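Learning to Like the Long Way Home

September 1, 2021

I've been meaning to write about walking for months now, and every time I sit down to do it I end up putting my shoes on and going out instead, so I suppose that tells you how the summer went. But it rained all morning and my good socks are in the dryer, so you get a blog post!

When we first moved out to Durnarholm I drove everywhere. The grocery store, the library, even the mailbox cluster at the bottom of the hill (I know, I know). I had come from a place where you couldn't cross the main road without taking your life in your hands, and it took me a good long while to notice that the road here has a perfectly nice path running alongside it, all the way from the old Sithole orchard to the ferry landing at Dokasport. It's 5 miles end to end. I had lived beside it for two years and never set foot on it.

What got me started was the car. It needed a part, the part was somewhere on a boat, and I had a dentist appointment I'd already moved twice. So I walked. It took me 59 minutes and I arrived pink in the face and very pleased with myself, and the hygienist gave me a little cup of water before I'd even sat down. On the way home I took my time and found the blackberries, and the bench with the missing slat, and a gray cat who lives behind the hardware store and will let you scratch one ear but never the other. 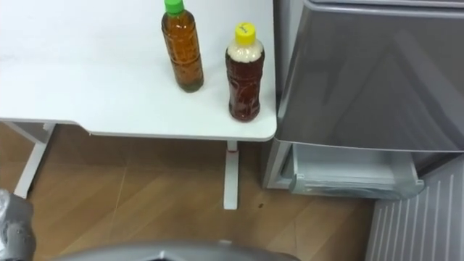
After that I started going most evenings once the dishes were done. I don't track it or wear anything on my wrist. My sister-in-law has one of those watches and gets very stern with herself by bedtime, and I could see myself going down that road in a hurry. I just go until I feel like turning around. Some nights that's the orchard gate and some nights it's only the corner, where I stand and look at the hydrangeas for a bit and come back in.

The shoes were a bigger deal than I expected. I began in an old pair I used for painting the porch, and by the second week I had a blister the size of a quarter. I finally ordered a pair of Sallamance walkers in the dull green, marked down to $35, and they were stiff as a board until one day they weren't. If you have wide feet like mine, go up half a size and wear them around the kitchen first.

I'm a little worried about the fall. By October it gets dark before supper here, and the stretch past the orchard has no lights at all. I bought a headlamp, which makes me look like I'm going down a mine, and I've been thinking about switching to mornings, though I have never in my life been a morning person and my coffee takes forever. Maybe weekends by daylight and the short loop through town the rest of the time. If you walk in the dark months, tell me what you do about wet leaves, because that hill is steep and I'm not as bouncy as I used to be.

The dryer just buzzed.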